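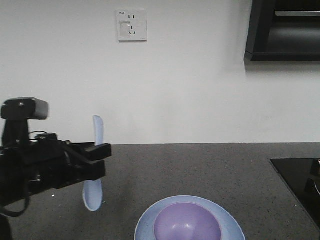

Marska support says the gripper can't open on its own, that it only moves when something tells it to, and that I should check my code. I checked my code. Then I pulled my code out completely and ran their demo script instead, and it still opened on its own.

So. Review of the Marska two-finger gripper, after six weeks on a Jukari arm in my kitchen. Posted 30 March 2020. Writing this fast between runs, sorry for the mess.

What I use it for: tableware. Pick up a spoon, hold it over a bowl, lower it, let go. Plates and bowls later, supposedly. Nothing heavy. Nothing hot, and after what I've seen there won't be.

The good first, there is some. Mounting was easy, bolts lined up, no adapter needed for the Jukari. The fingers are flat and close square. It will take a plastic spoon by the middle of the handle and keep it upright, which my old gripper never managed, it always let the thing spin. Quiet motor. Repeats its position well enough that I stopped measuring it. If the review ended at day two it would be a very happy review.

Now the fault.

With the gripper closed and holding, arm not moving, the fingers let go. Full open, fast. No command in the log. Spoon falls, bounces, ends up wherever. The first few times I figured I'd bumped something. Then I set up a proper test, same spoon every time, the demo script, hold and release, hold and release, and it ran clean until cycle 109. Opened in mid air over the counter. Restarted from zero, and this time it went at 40. No pattern I can see.

Best guess: the cable. There's a power and data line running down from the gripper and if it gets tugged near the connector the gripper drops out for an instant. When it comes back, it runs its homing routine. Homing means open all the way. So any tiny loss of power = whatever you're holding is on the floor. I can make it happen by hand now, a wiggle right at the plug, works pretty much whenever I want. Did not need the arm to be moving at all.

That's the part I can't get past. A loose connector, fine, hardware is hardware. But somebody decided that a gripper waking up from a power blip should fling its fingers open without being asked. It should wake up and stay put. Hold where it is, throw an error, wait for me.

And the error. There isn't one! Status light stays green thru the whole thing. The Kneath control software that comes with it shows "object held" for a good while after the object is gone. I watched the screen say held with the spoon lying on the counter. If I'd had the next step running it would have gone off and stirred air.

Also worse than stirring air: my test spot is next to an induction cooktop. A plastic spoon on a cold cooktop is nothing. A plastic spoon, or a metal one, on a burner that's on, while the software thinks it's still safely in the fingers, is a different evening. I keep the breaker for the cooktop off when the arm is powered. Please do the same if you have anything like this setup, dont trust the green light.

Fingers too. Yours I mean. Homing goes open and then closed again to find zero, I didn't know that until I reached in to pick up the dropped spoon and it came back at me. Pinched, not hurt. The manual has one line on it, in the section on firmware updates. Should be on page one in big type. Hit the stop button before your hand goes anywhere near. And the stop button on the Jukari stops the arm, it does NOT cut power to the gripper unless you wire it that way. Mine wasn't. It is now.

What helped, in case you're stuck with one:

Strap the cable to the wrist right before the plug so the plug never feels the pull. Leave a generous loop below that so the arm can turn. This helped the most by far. No drops since in normal running, though I can still force one by hand.

Turn off "home on power up" in Kneath. It's under the advanced tab, and it does NOT save. You have to set it again every session. I've forgotten once already.

Don't use the built-in held signal. I have the wrist camera check for the spoon before each step now. Slower. Catches it.

I also bought the Fidier replacement cable with the locking collar. Fits, clicks, much less wiggle. Costs more than a cable should and I'm annoyed that I had to go buy one for a new gripper.

Support, since people will ask. First reply was quick and said check the code. Second reply took forever and said the same thing with a link. I sent video of the fingers opening with no command running and the log next to it. They offered a replacement unit. Took it. The replacement does exactly the same, so I don't think I got a bad one, I think they're all like this. After that they said a firmware change is planned for October. That's a long time to be dropping spoons.

Asked if they'd put out a warning to owners in the meantime. No answer yet. Will update here if I get one.

Smaller gripes: finger pads pick up crumbs and lose their bite, wipe them daily. Smooth handles slip if you grab too near the end, go for the middle. Kneath takes almost as long to start as the arm does. Bolts in the box were fine but the hex key was the wrong size.

Would I buy it again, no. Not until homing is fixed. If you work with foam blocks on a bench with nobody near it you could live with it and maybe even like it. Anywhere near a stove or glass or a person, skip it.

Two stars. Both of them for the grip, when it's gripping.

Edit: someone asked if the drop happens with the arm moving as well. Yes. Same thing, the spoon just goes further.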